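Jollmont hand-held gripper pair

We stock these because people keep asking me whether a machine can tidy a desk yet. My short answer is not quite, and the Jollmont pair is how I'd start finding out. You hold one in each hand, do the chore yourself, and the recording goes off to train your arm. Simple enough!

Books are my favourite test. Cups and boxes are pretty forgiving, but a floppy paperback cover slides, bends and catches on everything (my own arm at home still can't manage one without a crumpled corner).

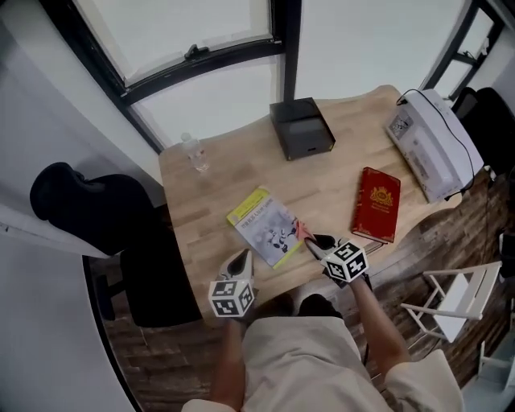
Jollmont pair at the table, right fingertips at the edge of a paperback.

Each gripper weighs 600 grams, so take a break now and then — your wrists will notice before you do. Sekar Tjoa in our workshop likes 100 goes at a chore before he bothers training anything. I get bored well before that.

Sold as a left and right pair with 3 spare fingertips. Colour is white with dark fingers. Next batch lands in January.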